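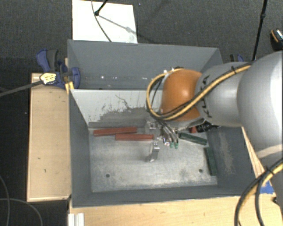 Should we renew the Olix picking kit when the trial ends in October? The group agreed to keep it on trial terms and to ask Drarska for a revised offer before any purchase order is raised.

**Minutes, equipment review**
Jul 31, 2024, upstairs meeting room
Present: packing, maintenance, purchasing, safety. IT joined for item 3.

**1. Previous minutes**

Accepted with one correction. The service visit listed under Renaud was carried out by Drarska. Renaud supplied the bench only.

**2. Trial results**

Packing went through the log for the block-picking test. The kit completed 500 picks, of which 12 needed someone to step in. Most of those were pieces resting against a bin wall, where the gripper could not get a clean approach. A few were two blocks lying side by side and picked up together.

Packing said the numbers are good enough for the spare parts line but not for mixed returns, where pieces arrive at all angles. Maintenance asked if the test blocks were a fair match for our parts. Packing said they are close in shape but lighter than the brackets. A second run with real brackets was agreed.

Purchasing asked if a bin with lower walls would help. Drarska's written reply says the kit is set up for the current bin depth and any change means repeating the calibration. Safety wants to be told before that happens.

**3. Software and support**

IT has installed the update Drarska sent. The log now exports as a plain file, as requested in the spring. The alert messages still arrive with no job number, so a stopped job has to be matched by time. Drarska has the ticket and has not given a date.

Phone support was used twice during the trial. Both calls were answered the same day. IT noted that the support desk closes before our late shift starts. The Pledine contract includes evening cover, and purchasing will ask Drarska to quote for the same.

**4. Cables and wear parts**

Maintenance would like a written inspection schedule for the cable bundle on the wrist. The manual only says "check regularly." Weekly was proposed and accepted for the rest of the trial.

Cable ties are not on the spare parts list. Maintenance will stock them from stores.

The list does include gripper fingers, sold in pairs at $153. Purchasing thought this high. Maintenance said the pair lasted the whole test and had no objection to the price if they can be bought singly later. Question to go to Drarska.

**5. Comparison with Pledine**

Pledine's offer was looked at again. The monthly fee is $105 lower than Olix, but installation is charged separately and the gripper is an extra. Packing prefers Olix because the crew already knows it. Purchasing asked that the preference not be passed to either supplier yet.

No decision. Both offers to be set out on one sheet, with installation, support hours and wear parts shown as separate lines.

**6. Safety**

No incidents. The floor marking for the work area has been repainted. Safety repeated that the stop button is to be tested at the start of each shift and initialed on the sheet. Several boxes were blank last month.

**7. Actions**

- Purchasing: revised offer from Drarska, with evening support and single gripper fingers
- Purchasing: one-page comparison, Olix and Pledine
- Packing: second test run with brackets
- Maintenance: weekly cable check, results in the shift log
- IT: chase the job number ticket
- Safety: new stop button sheets for both shifts

**8. Other business**

Renaud has asked for the return of the loan bench crate. It is behind the pallet wrapper. Maintenance to arrange collection.

Next meeting when the bracket results are in. Purchasing will send the invitation.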